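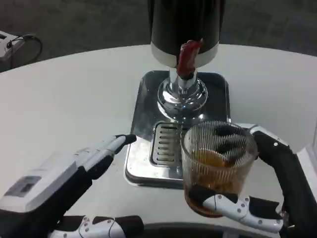 The Drinks Point Project: Tea Without the Line

Design & Daily Life module, group report. Written up by Getachew Tsegaye (rest of group did the surveys, thanks)

What we wanted to find out

Why does the tea line at Darlow move so slow at break? Everybody complains. Our guess was the dispenser. Tall black tank, red tap, one person at a time. So we looked at the dispenser, the glasses, the table and what people do with their hands.

Budget 1,199 for the whole thing, most of it not spent.

The setup

White table with rounded edges, in the carpeted room next to the study hall. Carpet matters, see Spills. Dispenser stands on its own steel drip tray with a slotted grate at the front. Glasses are the clear ribbed kind, thick rim. Nigatu wanted paper cups, we voted no. You can see how strong the tea is through glass and people seem to stop pouring sooner. (No proof of this, just what we noticed.)

Filling a glass

Two hands, always. One on the red handle, other one round the glass. We tried one handed, glass set down on the grate, and the tea splashed. Rim right up under the spout is much cleaner. First version of our sign said "place glass on tray" which was wrong, we changed it. 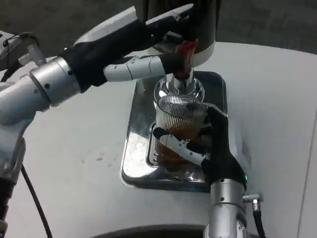 Page 4

Color gets darker toward the bottom of the glass, lighter at the top. Cevik says stir, I say leave it. Not in the survey.

How full? Half is too little, people came back for a second go and that makes the line longer. Two thirds is what we put on the sign. To the brim = carpet.

Spills and drips

The tray does its job if the glass stays over it. Trouble starts when people pull the glass away right after letting go of the tap. Last drips go on the table. New rule on the sign: let go, wait, then move. Wipe the grate at the end of break, drips sit around the slots and go sticky if theres sugar about.

Also the shiny parts show every smudge. A dry cloth works better then a wet one. 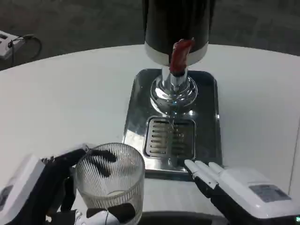

Fig. 3. Empty ribbed glass beside the tray, red tap pointing downward at the front.

What the survey said

Sent out 500 slips, got back less than we hoped. Main answers: tap is easy to find, waiting is boring, want biscuits. Most people blamed the ones in front for chatting. So maybe not the dispenser at all.

What we would change

Turn the table so the line goes along the wall. Clean glasses on the left, used ones on a seperate tray. Second dispenser if there is money in June.

Ran out of time for the timing test. Would do that first next year.

Comments

plarn_fan: good report, the wait-then-move rule should be everywhere
M.: biscuits yes
Room 4 regular: who voted against paper cups??

Related projects
Plarnness: Mats From Old Bags
Where Do the Spoons Go
1,000 Steps Before Lunch

Contact the Darlow project office | © Darlow student projects | Back to top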